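Endale opens evening trade classes in Hirnthorpe

HIRNTHORPE, 17 December 2021 – Endale will add 11 evening courses for working adults at its Hirnthorpe site, with bookkeeping, welding and blueprint reading among them. Each course runs 18 weeks and meets on two nights a week. Fees can be paid in 3 installments.

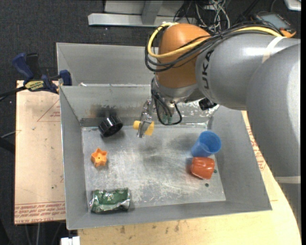
Evening hours were overdue, according to Raelene Lowther, as day classes left out most people with shift jobs. She added that parking will be free after 5 p.m.

Enrollment is open now at the Endale front desk – walk-ins are welcome.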